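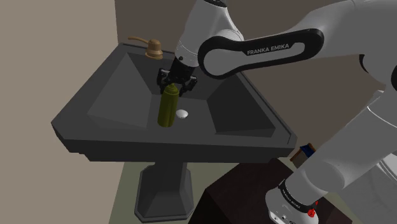

About Oltberg Film Library

Print this page | E-mail this page

Oltberg Film Library is a lending and screening institution dedicated to feature films, with particular strength in war pictures, historical drama and early adventure serials. The Library holds 2,946 titles, of which 396 are available on 35 mm prints for loan to schools, film societies and independent theaters.

The collection began with the holdings of the former Dalenine Theater, transferred to the Library when that house closed. It was later joined by the Skakora bequest -- 98 features, most of them with their original posters and press books.

Screenings are held in the Zou Room from September through the spring. Members receive the printed program by mail and may reserve two seats for each showing. Titles are shown in their original language with English subtitles wherever a subtitled print exists.

Temitope Ogbonna serves as Director of the Library and oversees acquisitions, lending and the school program. Requests to borrow prints should be made in writing at least six weeks before the planned showing. The Library does not offer downloads or online viewing of any title.

3 shares | 0 comments

Contact | Copyright Oltberg Film Library | Back to top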